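**Stallico round basin, black with white inside** - 3 out of 5

I bought this basin in August for washing the small dishes, as the sink in our flat in Matlala is too shallow. It cost 615 and came in 2 days, packed very well.

The good things first. The rim is wide and easy to hold, also with wet hands. The white inside shows every bit of dirt, so I know when I am finished. It stands steady on my wooden counter and didn't leave any marks until now.

What I like less is the step under the rim. Grease collects there and a cloth doesn't reach it well. I tried a brush first, then a normal green scouring sponge, and the sponge is better if you fold it and push with the corner. It takes me about 3 minutes each evening. Please use the soft yellow side for the white part - I was careful from the beginning and the shine is still good.

My sister has the Detine one, which is lighter but bends when it's full. I would buy the Stallico again, only I wish that the rim was more simple.

Mandla Steyn
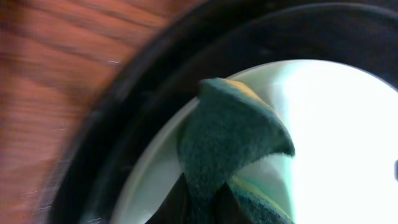

*Scouring sponge and the white inside of the basin*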